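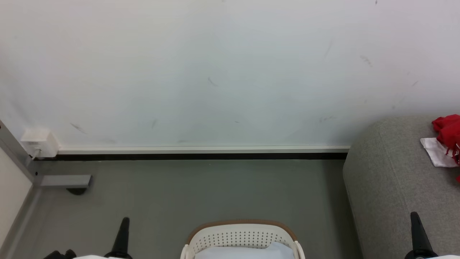 Should a very small company sign up for a marketplace's startup program if it means selling nowhere else for 12 months? I make folding laptop stands under the name Mabuza, and "company" is a generous word for it. We have one product in two sizes. Our photo studio is a white wall with a diagonal scuff near the middle and enough streaks and specks that I now know most of them personally, and the baseboard gets into every shot if I step back. In spite of this, Gokstead has invited us into Furnavness, their program for new brands, and I have until the end of August to say yes.

What they offer: a brand page, a "new and rising" badge, a spot in their email to shoppers "where appropriate," and an account manager. The fee drops from 19 percent to 12 percent for the length of the program. What they want: exclusivity. I can't sell the stands on any other marketplace, and the contract has a sentence about my own website that I have read many times and understood a little less on each pass. It says "competing direct channels shall be priced at parity or above, inclusive of promotional activity."

At the moment I sell through Gokstead, through Dastcombe, and from my own site. Gokstead is the biggest by a long way. Dastcombe is a trickle, but it's a polite trickle. People there write reviews in full sentences and hardly ever send anything back. My own site has the best margin and the fewest visitors, one of whom is my aunt.

The welcome packet says Furnavness brands "see meaningful acceleration." I asked the person on the phone what that was in numbers and was told that every journey is different. I asked whether I could speak to a brand that had finished the program and was told that was a great question.

I'm not against it. Seven points off the fee is real money to me, and I'm tired of being on page nine of the search results next to a stand that costs less than my packaging. But I don't want to find out in month three that I've married someone for the badge. Has anyone here done this or something like it? What should I be asking before I sign? Also, does the website sentence mean what I think it means, which is that I can't email my own customers a coupon?

Brayan Montoya

StapleRemover

I sold desk organizers through a program like this, on a different marketplace but with a contract that sounds like a cousin of yours. I did the whole term. I came out of it with more sales, less hair and some opinions, so take them in that spirit.

Start with your sentence. As I read it, yes, it means what you think. "Parity or above" says your own site can't be cheaper than your listing on Gokstead. "Inclusive of promotional activity" says a coupon counts as being cheaper. Mine had nearly the same words and I got a warning over a free shipping offer that I'd forgotten was still running. The warning came from software, and so did the reply to my apology. I'm no lawyer, and an hour with one would cost you less than one bad month, so pay for the hour. Bring the whole contract along with your favorite sentence, as the definitions at the back are where they keep the furniture. In mine, "promotional activity" was defined on the second-to-last page and included loyalty points, gift cards and "bundled value." I had been putting a pencil in the box.

Next, the fee. Find out what the lower rate is a percentage of. It sounds like a silly thing to ask until you learn that some of these are charged on the item price and some on the item price plus shipping. Find out too whether ad spending is expected. My rate went down when I joined, and then my account manager explained that brands in the program "typically invest" in sponsored listings. It was optional in the way that shoes are optional at a wedding. By the time I had invested typically, the discount was mostly back where it came from.

So put it in a spreadsheet before you sign. Take last year's sales in each of your three places. Work out what you kept from each one after fees, shipping and returns. Then take Dastcombe out, raise your site price to match Gokstead, assume half your site customers wander off, and see how much more you'd have to sell on Gokstead at 12 percent to end up where you already are. That number is the price of the badge. If it looks easy, good. If it's 50 percent more stands, then you'd want somebody to promise you something firmer than a journey.

Questions I wish I'd asked, in the order in which they later hurt:

What happens to the fee when the term ends? Mine didn't go back to the old rate. It went to the "current standard rate," and that had gone up while I was busy accelerating.

Does it renew by itself? Mine did, unless I gave notice in writing inside a window so narrow that I'd have needed to be standing beside it.

Who can end it early? They could, at any time, for convenience. I could if they went bankrupt.

Does the exclusivity cover the product or the brand? This one matters for you. If it's the product, you might be able to sell some other thing under the same name on Dastcombe and keep your polite reviewers. If it's the brand, you can't sell so much as a sticker.

What does "where appropriate" mean in the part about the email? I was in one email. I was below the fold, under a bath mat.

Now the other side of it, as I don't want to sound like I was held captive. The badge did work for me. I moved up in search within the first few weeks and I stayed up afterward, because by then I had the reviews. The account manager was a real human being who fixed a listing problem in an afternoon that I had been fighting with since spring. I then got a different account manager, and after that an address that began with "team," but the first one was terrific. If I were back at the start I think I'd still do it, with a shorter term and a way out.

And you can ask for those. They'll say that the contract is standard. Ask anyway, by email, for six months in place of 12, and for a line that lets you leave with 30 days' notice. I know someone in kitchen stuff who got the shorter term simply because she was the only one who'd brought it up. Worst case, you're told it's a great question.

marge_in_shipping

Don't do it. Never put all your eggs in one basket. We did and they changed the rules.

TwoPalletTom

The above is short but I wouldn't call it wrong.

I'll add one thing about stock, which gets forgotten until it's sitting in your hallway. Ask whether Furnavness makes you use Gokstead's warehouse. A lot of these do, and then you have to send a minimum quantity up front and pay storage on whatever doesn't move. With two sizes, one of them will be the slow one, and you'll be renting it a nice dry room. I had to pay to get mine sent back at the end, and it came back in somebody else's boxes.

If they do want stock in the warehouse, get the storage fees for the holiday months as well as the normal ones. They're on a separate page and the page is not eager to be found.

On the pictures, since you mentioned your wall: check whether the program has photo rules. Ours wanted pure white behind the main product shot, with no shadow and no baseboard, and rejected anything gray. I spent a weekend painting before my daughter pointed out that a big sheet of white poster board, curved up behind the product, does the same job for the price of a sandwich. The paint did look good, though.

Also, keep Dastcombe alive if you possibly can, even if it's only paused. Ask them whether you can set the listing to "unavailable" without losing the reviews. Some places let it sleep for a year and some delete you after 90 days of nothing. It's worth one email before you sign anything with the other people.

Brayan Montoya

Thanks, all three. I did the spreadsheet last night. The number is less scary than I feared and a good deal scarier than the welcome packet. I've written to ask for six months and the 30 days' notice, and I've asked whether it's the product or the brand. No reply yet, apart from an automatic one congratulating me on joining the program, which I haven't.

I checked my own packaging for bundled value and there is a cleaning cloth. I've booked the lawyer and bought the poster board.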